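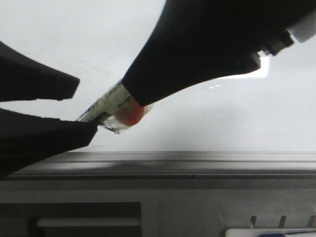
Re: [labels] Small print on tubes and marker barrels

On 15th November, Iresha Munasinghe wrote:
> We have 409 cylindrical items to relabel before February. The old
> cream labels go all the way round and the text can't be read
> without turning the item. Is a color band enough to sort by, or
> do we need a flat tag as well? Sumathi prefers bands only.

Iresha,

A band is enough for sorting, but it won't identify a single item. Red-orange shows up well against a cream label and can be found from any side. Lettering on a narrow barrel can't, whatever the type size. I would keep the band near one end and leave the label text alone.

For single items, use a disc on the side of the barrel under clear tape. Run the tape fully around and overlap the ends by at least a third of a turn. Short overlaps lift at the corner first. 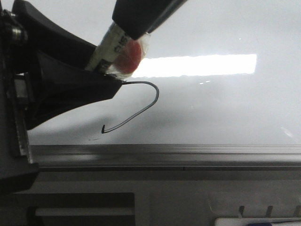

Put the disc low on the barrel, well away from the cap, so the tape never crosses the joint. Wipe the barrel with alcohol and let it dry before taping. Matte discs are easier to read under ceiling lights than glossy ones, and the tape adds shine of its own.

Cadton sells discs in packs of 100. Five packs cover your lot with spares. Matúš has the remains of a Grilusov roll, but that tape yellows and I would not use it on pale barrels.

Do the 208 items in the first cabinet before ordering anything for the second. The diameters there are mixed and the tape length will need adjusting.

Miloslav Vondráček

Disine Labeling List | Contact: list owner Ronaldo Figueiredo | Copyright remains with message authors | Back to top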